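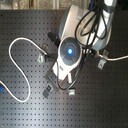 The arm over the cable board, with the square plate under the gripper and white cables running out to either side.

The robotics group at the Vammont laboratory has spent much of the past year on a narrow problem: how a robot arm can find a cable by touch after its camera has lost sight of it. The group's lead engineer, who took over the work when it was still a side task of the Udunness assembly project, answered our questions at the bench.

"Vision gets you to within a few millimeters," she said. "After that the gripper is in its own way. The fingers cover the part you want to look at, and the wrist cables cover some of the rest."

The method, known in the group as Nondgate, treats contact as a measurement. The arm moves in from a rough position estimate and makes up to 4 light touches near the target. Each one rules out part of the space where the cable or connector could be. When the remaining region is small enough to fit between the fingers, the arm closes. If it is still too large after the last touch, the arm backs off and reports a failure.

The touches are chosen by a planner that asks which one would shrink the region most. She described the planner as the plain part of the system. "It is a table lookup with some geometry on top. We tried a learned version for a while. It was better on the cables it had seen and worse on the others, and we could not say in advance which case we were in."

Most of the effort went into the contact model. A cable moves when it is touched, so a touch changes the thing being measured. The group handles this by limiting the approach force and by widening the estimate after every contact, with the widening set by the distance to the nearest clamp. Close to a clamp the cable hardly shifts. Farther along a free loop it can shift a good deal, and the method loses accuracy quickly.

The data set behind the current results holds 3,462 attempts, all run on a perforated metal board so that clamps could be moved and bolted down again at known positions. Of these, 1,066 were set aside for testing and were not used to tune anything. The arm failed in 214 of the test attempts. She does not regard that as a finished number.

"Almost all of the useful information is in those 214," she said. "When we sorted them, the largest group was slack. The cable was there, the finger touched it, and the cable rolled away under a force lower than our threshold. The system recorded free space where there was a cable."

A lower threshold is the obvious fix, but it brings a cost. The arm's own cables pull on the wrist as it turns, and that pull shows up in the force reading. Below a certain level the two signals cannot be told apart. The group now records a reference motion with nothing in reach and subtracts it, which helps as long as the arm's cables hang the same way each time. They do not always do so.

"People ask why we don't dress the cables better," she said. "We could. Then the result would hold for one well-dressed arm — and the arms at Udunness are not like that."

Asked how the method compares with the spiral search used in the earlier Rowbotham setup, she was careful. Spiral search needs no model and is easy to debug. On stiff connectors held in a bracket she would still use it. The difference appears with flexible parts, where a spiral tends to push the target ahead of it.

The next round of tests, planned for September, will change the spacing between clamps and leave everything else fixed. The aim is to find the length of free cable at which the estimate stops being useful. She declined to guess at the value, though she expects it to depend more on stiffness than on diameter.

The contact model will be released with the test attempts, failures included. The planner will follow once its configuration files have been cleaned up.

Interview conducted 2025-08-30. Quotations have been shortened in places.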